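The Table After Everyone Goes Home

I have a friend, Isabelle Lavoie, who can't sleep if there's a cup in her sink. I'm the opposite. I'll leave the whole party sitting on the table overnight, come down in my socks at seven the next morning, and eat whatever's left in the open bags for breakfast. I used to feel bad about that. Then I started paying attention to what was on the table, and I've gotten kind of obsessed.

Some background. Since last October I've been hosting a snack swap at my place in Gromcombe. It started with five of us. Everyone brings things to eat and drink that the rest of the group probably hasn't tried, we pile it all up, and we spend an evening tearing things open and arguing. There's no cooking and there are no plates. Esperanza Cifuentes came up with the only real rule: you have to take at least one bite before you make a face.

She broke it the first night, by the way. Seaweed caramel.

What I didn't expect was how fast a group like that starts to have habits. Bartosz Kwiatkowski always goes for the drinks first and lines up his empties like he's setting up a bowling alley (they never stay lined up). Candela Nieto is a folder. She'll finish a cookie and press the wrapper into a tiny flat square while she's talking, and at the end of the night I find these little squares under everything, even in the couch. Patricio Benítez reads the packaging out loud, all of it, including languages he doesn't know. And I'm a crumpler. I ball things up and let them go wherever.

So the table afterward is pretty much a record of who sat where. And the packages themselves! I'd never looked at one for longer than it takes to find the tear notch. Now I'll stand there with my coffee admiring how somebody drew a loaf of bread. Why does a picture of bread make me hungrier than bread does? And almonds on the front of a box always look about twice as good as any almond I've met in real life. 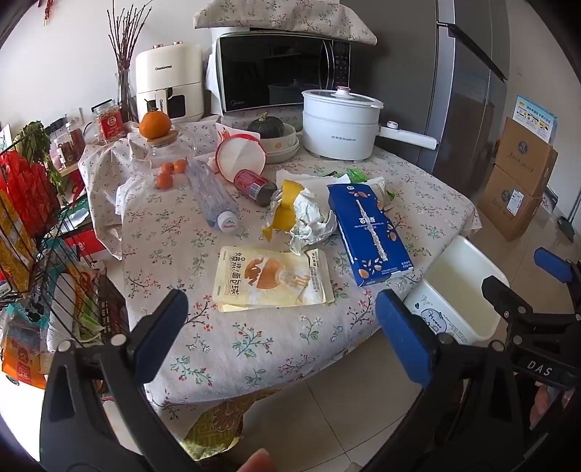

The tablecloth, I should say, is a whole subject. I'm a firm believer in a flowered cloth for a messy evening. Plain white shows every crumb and every ring, and dark solids are worse, they're basically a lint display. Little sprigs of red and pink and green hide a lot of sins. Isabelle thinks a cloth is too fancy for a night of eating out of pouches, but it means I can gather up the corners at the end and shake the whole thing out the back door, and the birds get their own swap.

It has to hang over the edge, too, at least a bit. I had a shorter one from a discount store in Billden that stopped right at the rim, and every time somebody leaned in with an elbow it slid. We lost a full bottle of plum soda that way. Tile floor, thank goodness. I've hosted on carpet in another apartment and I'm not going back.

Now, cleanup. I got serious about this after I mentioned the swap at work and a woman in my office asked what we did with all the trash. I didn't have a great answer. "Bag it?" She gave me a look. So I went and read the recycling leaflet that had been stuck to my fridge for ages, and I learned that I'd been getting it wrong pretty cheerfully for years.

My system these days has two passes. On the first one I only pick up the rigid stuff, meaning cans, bottles and boxes. Cans get a rinse. Bottles get emptied and squashed, and the cap goes back on, which is how they want it where I live (check yours, my sister's town wants the opposite). Boxes get opened at both ends and flattened, and before I do that I stick my hand in and feel around, because I have thrown away an entire sealed sleeve of biscuit sticks and I still think about it.

The second pass is for the floppy stuff. This is the annoying half. Shiny pouches, crinkly bags, the wrapper inside the wrapper. Mostly it's regular trash around here, though a grocery store over in Rivas has a bin for some of the soft plastic, so I keep a paper bag going in the hall closet and take it when I'm headed that way. Paper tubs are their own headache. Some are lined and some aren't, and I've stood in my kitchen scraping at one with a thumbnail trying to figure out which kind I had.

I do keep a few things. I have a shoebox of favorites, rinsed and flattened, and I'm not ashamed of it. Candela used some of them to cover a notebook for me for my birthday, with clear tape over the top, and people ask me where I bought it all the time. Patricio wants me to frame the one with the dancing radish. I might!

If you want to start a swap yourself, please do, it's the cheapest good night I know. Keep the group small enough that everybody can reach the middle. Ask people to bring one thing they love and one thing they've never tried, so you don't end up with a pile of dares. Put out scissors, because somebody will otherwise use their teeth. Have plain crackers and a big pitcher of water on the side. And ask about allergies before anyone shops, especially if the labels are going to be in a language only one of you can read. Esperanza can't have sesame, so whoever brings something does the homework first and tells her straight.

One more thing, don't start clearing while people are still talking. I did this at our second one, just a couple of wrappers, trying to be helpful, and the whole room stood up and started looking for coats. It was barely nine! Now I sit on my hands. The mess can get as big as it wants until the last person has gone out the door with a leftover bag under their arm, and usually I leave it even then.

Next month is at Bartosz's, who has promised us something fizzy made out of bread. I'm bringing the tablecloth.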